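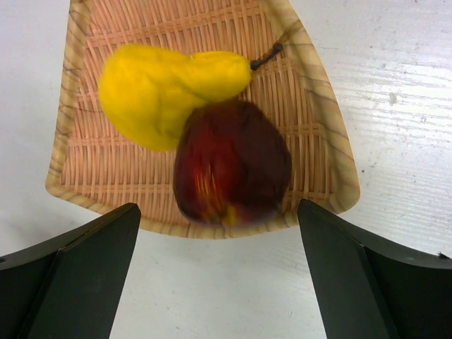
A pear and an apple in the basket, seen from the gripper's end of things.

I've been meaning to write about work for ages and kept putting it off, partly because I wasn't sure what I thought and partly because the kitchen ceiling came down in November and that rather took over. But the ceiling is back up (magnolia, don't ask) and three of you have emailed to find out how it's going with the robots, so let's have a go.

For anyone new, I pack fruit baskets. I've done it for eleven years at Wakley, the gift and hamper people on the trading estate outside Plelcombe. If you've ever had a basket of fruit turn up after an operation or a new baby, and you live in this half of the county, there's a fair chance I tied the bow. On a normal day the bench sends out 269 baskets. In the run-up to Christmas it's 1,137, and by the end of that you don't want to see a satsuma ever again.

Last spring we were all called into the canteen and told that Wakley was bringing in arms from a company called Cladum to do some of the placing. There was a slideshow. There were biscuits, good ones, which is how we knew it was serious. The words "no redundancies" were on the fourth slide and somebody behind me asked for that one to be put back up so she could take a photo of it on her phone. I did the same, and I've still got it.

I'll tell you what I expected, which was either a miracle or a disaster. What we got was months of a machine learning to put an apple next to a pear. I hadn't given a thought to how much goes into that! My hands have been doing it so long that I couldn't have told you the rules, and then suddenly I was the one being asked for them. Does the pear go in first? (Yes, always, on its side, because it's the awkward one and you want to know where its neck is going before you commit to anything else.) Why does the apple go up against it? (So it doesn't roll when the van goes round the Prydderch roundabout.) How hard do you hold it? Well, I don't know, do I. As hard as you hold an apple.

So for a good few weeks my job was mostly standing at a white table with a shallow wicker basket, setting fruit out, watching two black fingers come down, and then setting it all out again. I was bored out of my skull some mornings, I'm not going to pretend I wasn't. Other mornings I got properly absorbed in it. You start noticing things, like how a basket with a thick rim is a different beast from one with a thin one, and how a woven bottom isn't flat however flat it looks. I found I was rooting for the thing. I said "go on, my love" to it once, out loud, and I have not been allowed to forget it.

Now it's February and two of the arms are on the bench for real, doing the base layer. The base layer is the heavy fruit, the bit that did for my wrists. They do that, and then the basket comes along to us and we do the grapes, the soft fruit, the filling in, the cellophane and the bow.

My wrists are so much better. I have to put that first or I'd be telling you fibs. I used to sleep in splints from the middle of November through to New Year and this time I wore them for four nights. I can open a jar! If you'd offered me that on its own two years ago I'd have bitten your arm off.

But I miss the start of a basket. It's a silly thing to miss. You'd have an empty one in front of you and you'd pick your pear, and the whole basket sort of followed from that pear. Now I get handed something half made and I'm finishing another person's sentence all day long. The colours aren't how I'd have them either. I like a good dark red apple tucked in beside a really yellow pear so they show each other up, and the arms just take whichever apple is next. I brought this up at the monthly meeting and was told it's "on the list". We'll see. I asked to look at the list.

The other thing is the talking. There used to be six of us down that side, elbow to elbow, and you can put the world to rights over base layers because your hands know what they're doing. Now we're spaced out, three at the finishing end, one minding the arms and two over in the new bit, and you have to raise your voice. I've learned less gossip since Christmas than in any two months of my working life. I didn't know about a wedding. A wedding!

And minding the arms is a funny job. We take turns. You'd think it would be a rest and it's more tiring than packing, to my mind, all that watching and waiting for the one time you're needed. We had a row about the pay for it, which went on a while. We ended up with a one-off payment of 400 pounds each for the training and an hourly bit extra when you're on minding. I think the hourly bit should be more. I've said so to their faces, so I don't mind saying it on here.

The younger ones have taken to it differently. One of the lads has been on a two-day course and come back talking about joints and speeds, and he's twice as happy as he ever was tying ribbon, because he was dreadful at ribbon. Good for him. One of the older women went part time and says she'd been looking for the excuse. And I'm somewhere in the middle, quite pleased and a bit put out, often within the same ten minutes.

Mother's Day is next and we've got 2,000 baskets on the books already, so I'll be a stranger for a few weeks. I've been promised a go at choosing the apples for the arms to pick from, sorting the tray by colour before it goes up, and I'm more excited about that than I've let on at work. Will report back. If anyone has a recipe for a great many bruised pears, please put it in the comments, as I've got a carrier bag of them in the porch and the porch is starting to smell.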